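Sign up for our newsletter and get bench notes, spare part news and the odd discount. You can unsubscribe any time.

Ammann Wrist Guard Kit for two-arm kitchen cells

Hi, I'm Beat Mayrhofer, and I put this kit together after a bad week in our Edthorpe shop! I'll tell you what went wrong first, as it's the whole reason you may want one.

We were running the Vumesport kitchen task in simulation and on the real bench side by side (microwave, dish rack, sink, two arms over the counter). All fine for 200 cycles. Then the left arm started stopping late on the real bench. A hair late at first, then 4 mm, then 6, and one evening it drove its wrist into the corner of the rack and kept pushing. The force limit should have caught it. It didn't, and I was the one standing there with my hand nowhere near the stop button. Bad habit, I know.

The cause was dull. The cable at the wrist had been rubbing on the bracket, the shield wore through, and the force signal went noisy. Somebody (me) had turned the filter way up months earlier to quiet the noise, so by the time a real bump came along the controller was averaging it away. The sim never showed a thing, of course. Simulated cables don't wear out.

What you get

- A molded cable sleeve that keeps the bundle off the bracket
- Two strain relief clips and the screws for them
- A soft bumper ring for the wrist
- A small inline board that watches the raw signal, before any filter, and opens the stop circuit if it gets too noisy
- A printed card with the filter settings I use now

The board is the part I'm proudest of. It's dumb on purpose! One threshold, one light, one reset button. If it trips, go look at the cable before you touch the reset. Please don't just turn the threshold up, I've been down that road.

What it won't do

It's not a safety-rated device and it doesn't replace your stop button, your fence or your risk assessment. It also won't help if the arm is badly calibrated, so if you're hitting things with a clean signal, check your base offset. We had one customer in Umville chase the board for two days over a loose mounting plate.

Testing your limits before you go live

I still try every new limit in the sim first, on the same counter layout, and only then on the bench at low speed.

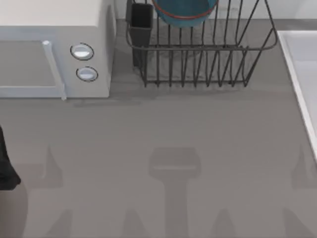

Fitting the kit

Power down and lock out the arm, then slide the sleeve on from the tool end. Clips next, snug but not crushing. The board goes between the sensor and the controller, arrow toward the controller. Run 300 slow cycles with the tool empty and your hand on the stop, and if the light stays green you're good to bring the speed back up.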